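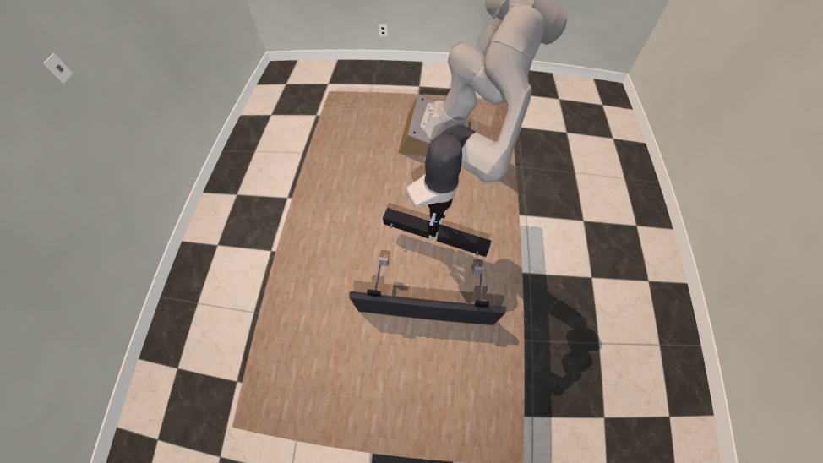 Que para montar una estantería bastaban dos manos y un domingo, opinó la cuñada desde el sofá, y que ella no le veía el adelanto.

Nadie le contestó. En la casa de Plikville llevábamos desde octubre pendientes del brazo de la Sturkier, que ensayaba nuestra estantería en una habitación simulada antes de atreverse con la de verdad. La estantería era una Jarnura, modelo básico. El brazo la había montado ya casi 3000 veces en el ordenador, según la Sturkier, y en el pasillo seguían las cajas sin abrir, con los abrigos encima.

- ¿Y friega? - preguntó la cuñada.

Fregar, no. Fregar venía en otro paquete, el de Wada, que según el folleto distinguía una copa de un vaso en trece de cada veinte casos. Los otros siete no se comentaban.

Mi padre acercó la silla a la pantalla. Él había montado muebles toda la vida sin ensayarlos, y en casa quedan dos armarios que lo demuestran: uno se abre solo por las noches y el otro no se abre. Aun así miraba la pieza negra suspendida sobre la otra con una atención que no recuerdo que dedicara nunca a mis deberes.

- Las espigas - murmuró -. Ahora viene lo de las espigas.

Lo de las espigas era el punto delicado. Una persona empuja, nota que no entra, dice una palabrota y gira un poco la tabla. El brazo sabía empujar y sabía girar. La palabrota, sospechaba mi padre, era la parte que faltaba por programar.

El lunes 25 de mayo llegó el aviso de la Sturkier: el aprendizaje progresaba de forma satisfactoria y la instalación a domicilio se reservaría a los clientes con suelo nivelado. Mi padre puso una canica en el salón. La canica cruzó la alfombra, pasó bajo la mesa y se perdió camino de la cocina.

- Pues nada - dijo la cuñada, y fue a buscar el destornillador.

Tardó toda la tarde. Sobraron dos tornillos y una pieza en forma de ele que guardamos en el cajón de las pilas. En la pantalla, mientras tanto, el brazo iba por otro intento, y mi padre le pidió a la cuñada que hiciera menos ruido, que así no había quien se concentrara.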